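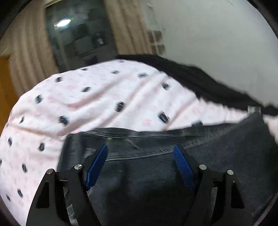 Page last changed: August 2025

FOR IMMEDIATE RELEASE

Prandach opens clothing swap and mending room in Tovham, sign-up now open

TOVHAM – Prandach, the secondhand clothing shop on Lins Street, is opening a swap and mending room upstairs from the store. Doors open at 4 p.m. on opening day. Free to get in. Bring clean clothes, take home other clothes, simple as that.

The room takes over the old stock floor, empty for years. New lights, new floor, a long cutting table, sewing machines along the window side. Fitting rooms at the back. Elevator access from the Gendgate parking lot entrance, not from Lins Street (the front has stairs only, sorry, we're working on it with the landlord).

"People kept coming to the counter with bags and asking if we'd trade," said Žofie Murín, owner of Prandach. "We couldn't do it downstairs. No room, and the register isn't set up for it. So we did it upstairs. I should of done it sooner."

A trial swap in April brought in 924 pieces of clothing in one afternoon. Of those, 431 went home with somebody new the same day. Most of what was left got washed, sorted and put by for the opening. Jeans moved fastest, kids' coats right behind. Formal wear hardly moved at all – please think twice before bringing the bridesmaid dress.

How the swap works

Every piece you bring gets you one token. One token, one piece, no matter the label. Tokens don't expire. Limit of three bags per person per visit so the sorting table can keep up. Adult and kids' sizes both fine. Shoes OK if the soles are sound. No underwear, no swimwear, no pillows or bedding for now.

Check pockets before you come. The April swap left us with house keys, a library card and a retainer, all still at the register if they're yours.

Mending

Machines can be used any time the room is open. No charge for the machine, thread is at cost. Beginner sessions cover hems, buttons, zippers and patching a worn knee, and run nearly two hours each. Small groups, sign up ahead. Bring the thing you want to fix, and wash it first. Under 14s need an adult with them.

Murín will teach the first sessions herself. She trained as a tailor and did alterations out of her home before opening the shop.

"A zipper scares people," she said. "They'll throw out a good pair of pants over a zipper. I can show you that in an evening, and then you do the next one at your own kitchen table."

Donations

Sorry, no drop-offs at the street door, and nothing left overnight. Clothes for the swap come in during open hours only. Fabric, buttons and working irons are welcome too, ask at the register. We can not take broken sewing machines.

Sign-up for the mending sessions is at the Prandach register or by phone during shop hours. Opening hours for the room will be posted on the shop door and on this page once their set.

Press contact: Žofie Murín, Prandach, Lins Street, Tovham. Interviews and visits before the opening can be arranged, mornings are best.

###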